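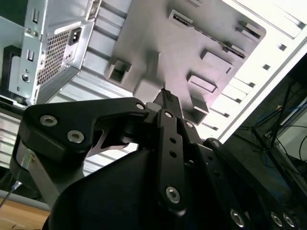
Brelten Office Supply
About Us

By the Brelten office
Updated February

Brelten sells and services office equipment for small businesses, clinics and schools in Perkirthorpe and the towns nearby. We started with used desks and filing cabinets in a 900 square foot storefront. Computers and printers came later, when customers kept asking who could set them up.

Today we have seven people on staff. Two work the counter, four are out on service calls most of the day, and one handles billing. We keep 1079 items in stock, mostly paper, toner, cables, chairs and labels. Anything else can be ordered – usually for pickup the next morning if you call by 2 p.m.

Delivery is free inside Perkirthorpe. We also run a truck to Adden every other week. School accounts are billed monthly, and purchase orders are fine.

Old toner cartridges can be dropped off at the back door – please bag them first.

We use cookies to remember your cart. Accept | Settings

© Brelten Office Supply, Perkirthorpe | Contact | Back to top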